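Daronby Footbridge Names

A word list and lookup table of footbridge names, old and new

Welcome! This is the README for the Daronby footbridge names list, version 3. It holds the names people give to the small bridges they walk over: the official ones, the ones on old maps, and the ones that only get used when you're telling a friend where to meet. If you like place names half as much as I do, I hope you lose an evening in it.

What's in the folder

names.csv — the main table, one row per name. There are 2000 names in this version.
bridges.csv — one row per bridge, with an ID that ties it to the names table.
sources.txt — where each name came from, keyed by a short code.
changes.txt — what moved between versions, newest at the top.

All of it is plain UTF-8 text with commas between fields. Open it in a spreadsheet if you want to, but please import it with every column set to text. A few IDs start with a zero and most spreadsheet programs will happily eat it.

Columns in names.csv

bridge_id: the same ID as in bridges.csv
name: spelled the way the source spells it, odd capitals and all
kind: official, map, or spoken
first_seen: year of the earliest source we have, blank if unknown
lang: two-letter code, or "mix" when a name borrows from two languages (there are more of these than I expected, and they're a joy)
source: short code, see sources.txt
note: free text, often empty

Where the names come from

The core is the MacKinnon index, a set of typed cards that lists paths and crossings parish by parish. I typed in every card that mentioned a footbridge, then checked the spellings against the maps. The spoken names came later through the Flavau walking forum, where a thread asking "what do you call the bridge near you?" ran far longer than anyone planned. Each forum name had to be given by two different people before it went in. That rule cost us some wonderful ones, and I still keep those in a separate text file on my own machine.

Duplicates were matched with Plotar, our little script for lining up spellings. It's good with dropped letters and bad with "Saint" and "St." so those were all fixed by hand. 200 rows were merged in this version.

Things to know before you use it

Spoken names lean heavily toward towns with a river through the middle. Country bridges are thin on the ground in that part of the table, though the map names make up for it a bit.

"Bridge" is used loosely. If people walk across it and it has a name, it's in, ramps and stepped crossings included. Railroad overpasses are in only when there is a path for walkers.

A bridge can have as many names as people have given it. Please don't treat the first row as the "real" one — the order is just alphabetical.

Some names are rude. They stay.

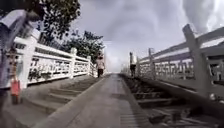

A stepped crossing with a paved ramp up the middle.

Stepped crossings get the value "steps" in the form column of bridges.csv, and "steps+ramp" if there's a ramp as well. I love this group for its names. You get Ladders, Stairs, Climbs, Hops, and a whole family of words for being out of breath.

Known problems

The first_seen year is wrong for 50 rows taken from a reprinted map, where the reprint date was typed in place of the survey date. They carry the note "reprint" until the right year is found.
Accented letters in the older sources may have been dropped by the typist. We left them as they were.

Adding a name

Send one row in the same column order, plus a line telling us where you heard or read it. Spoken names are very welcome, and so are second votes for a name somebody else has sent in. The next batch goes in during November.

License

The tables are free to use, share, and change, as long as you name the Daronby list as your source. Plotar is kept in its own folder with its own license file.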